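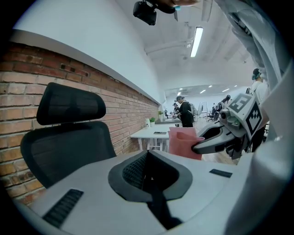 Grigore Dinu reckons I went out too hard, and he left a comment under my last post saying so. His view is that anyone who rows the first 500 in a 3,000 metre race like it's the only one has already decided how the rest will go. He's coached juniors at Brekik for years, so I went back over my splits.

He's right about the first 500. I was well under my plan, then lost time in each of the next four and got a bit back at the end. I finished in the middle of the masters group, a length behind Olumide Tamuno, who sat on my stern until the bridge and then went past.

The plan for the next one in May is duller. I'll hold the rate down until the first marker and keep it there even if the boats either side of me go – that's the hard part. I've also moved the foot stretcher one notch towards the bow, as I was running out of room at the catch.

Entries are at 644 so far, which is big for a club regatta. Boat trailers need to be in by 7 am. Parking is on the grass behind the Usman sheds, and the gate by the ramp will be locked this year.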